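Kitchen Appliance Episodes: equipment plan and data card

Maintainer: Kaisu Eskola
Budget owner: Lenni Halonen
Last edited: 20th April

Purpose

This file covers what the collection needs in hardware, what has been ordered, and what can wait until the August round. It also records the few facts about the data that affect purchasing. The annotation guide is kept separately in docs/labels.

Scope of the data

Episodes are recorded with two hand-held grippers, one per hand, plus a head-mounted view. Tasks are short household actions with ordinary appliances: opening and closing doors, moving plates, turning knobs. The release target is 2,050 episodes. 1,228 have passed review. Rejected episodes are kept in the archive but do not count toward the target.

Stations

The plan assumes 4 stations. A station is one table, one appliance, one gripper pair, one head camera and one recording laptop. Stations do not share grippers. Sharing was tried in the pilot and the calibration files got mixed up.

Equipment list

Gripper pairs: one pair per station, plus one spare pair. Supplier is Flasteneck. Jaw fingers are ordered separately and are not covered by the warranty.
Fiducial markers: printed in-house on matte stock. Glossy stock caused detection dropouts under ceiling lights. Replace any marker with a bent corner.
Camera modules: from Sullix. Order with the long cable. The short one pulls on the connector when the operator reaches into an oven.
Appliances: bought used where possible. Doors must open past a right angle and stay there.
Props: plates, small dishes, play food and real food. Petty cash, 300 euros per round. Keep receipts.
Tables: Nuvby, white top. Check the load rating before putting an oven on one.

Power and cables

Each station needs its own power strip. Room heaters go on a separate circuit from the laptops and chargers. Cable covers are in the budget for any run that crosses a walkway. Jonatan Backlund has the floor plan with outlet positions.

Choosing a microwave

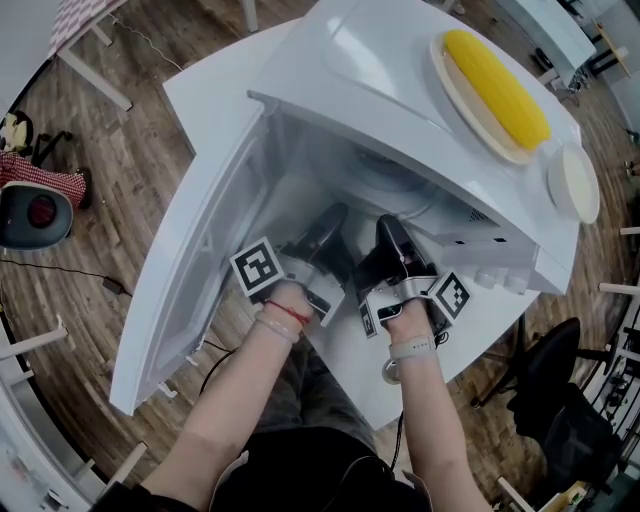 Inner width matters more than rated power. Both grippers have to fit inside the cavity together with room to turn, so measure the opening and not the outer case. A flat top is useful as a second surface for plates. Models with knobs are preferred over touch panels for this round, as the knob tasks are short of episodes. Door swing should be checked against the table depth before purchase.

Lead times and approvals

Gripper orders need two signatures, Halonen and Eskola. Props and markers need none. Lahtinen delivers tables to the loading door only, and someone has to be there to sign. Riku Ikeda keeps the order sheet. Add a line there before sending any request to a supplier.

Deferred to August

Second spare gripper pair
Replacement laptops
A larger oven with a drop-down door

Known gaps

No glass-top appliances. No left-handed operators so far. Helmi Koskela is drafting a recruiting note for the second point. Storage costs are carried by the lab account and are not included in this plan.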